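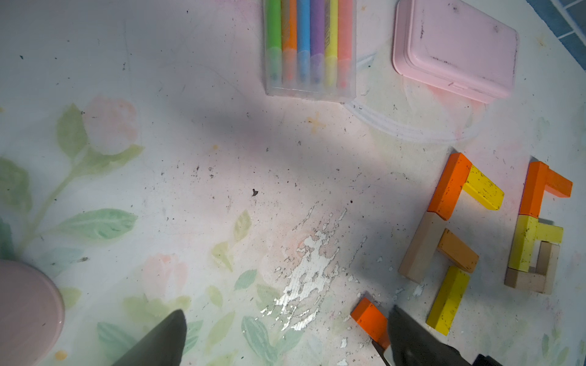 *Six markers in a clear case on a painted tabletop, with an orange block nearby.*

## Fire insurance sheets: the Laskowska mill district

Cataloging of the Laskowska mill district sheets reached number 65 of 69 in June. The remaining sheets are the index, the title page and two plates of the rail spur, all held back for flattening. The set records the blocks between the canal basin and the lower freight yard, at a scale large enough to show party walls, hoistways and the position of individual boilers.

Readers who have used the earlier street atlases will find these sheets more detailed and less consistent. The surveyors colored each building by its construction, wrote the number of floors in a corner of the outline, and marked window openings on any wall that faced a neighbor. Correction slips were pasted over the plates as buildings changed. On the basin blocks the slips are up to 5 layers deep, and the lower layers can be read only under transmitted light. Wanpen Phromma has photographed each layer where the paste allowed it, and the layers are filed as separate records under the parent sheet number.
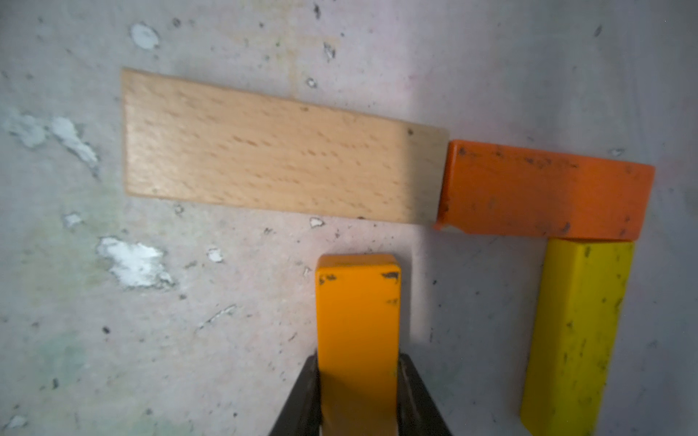 The main finding so far concerns the dye works on the east side of the basin. It has been treated in print as one building put up in a single campaign. The sheets show three attached structures with separate stair towers and no openings in the two inner walls at ground level. Doors appear on the second and third floors only on the later slips, and each is marked with the symbol for a metal-clad fire door. Colette Rolland reads this as evidence of separate tenants who were later brought under one lease. The rent books would settle the point, but the volumes for those blocks have not been located.

Floor loads are a second matter. A few plates carry penciled figures beside the hoistways, in a hand that does not match the printed lettering. Pravesh Shabalala compared them with the surviving building permits and found agreement at two addresses and a large gap at a third. Until the hand is identified, the figures are transcribed in the notes field and left out of the structural fields. Users exporting the data should keep the two apart.

Street names follow the sheets as drawn. Where a street was later renamed or closed, the present name is given in brackets. Wolleo Street is the difficult case: it appears with two spellings and on two alignments, the older of which now lies under the bus depot. Both alignments have been traced — the older one in outline only — and either can be switched off in the map viewer.

The originals are not available for handling while flattening is under way. Scans of the finished sheets can be consulted in the reading room on Monday from 1 to 5. Requests for high-resolution copies should give the sheet number, the block number and, if a correction slip is wanted, the layer. Nandi Oosthuizen is handling requests and will also take corrections to the street index, preferably with a source attached. Jong-dae Yeon is preparing the plates of the rail spur, which will be added to the viewer with the index sheet.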